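Subject: Re: [grippers] tapered fingers vs. stems

On 11th March, Afolabi wrote:
> Are the Orier fingers worth swapping in, or do the
> stock ones hold a thin stem well enough?

Worth it, if you enjoy hex keys. I ran 48 picks on each set, artificial roses only, same controller settings. Stock dropped 10. The Orier pair dropped 2, and both of those were me fumbling the wrist camera offset.
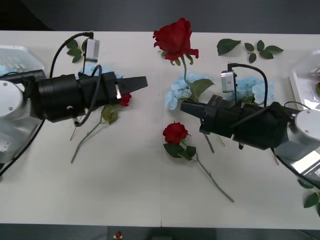
Bernora objects that fake stems have wire in them and real ones bruise, so my numbers flatter everybody. Fair. I'll price some real roses and weep.

Logs are on the Jurwood server, in the February folder, naturally.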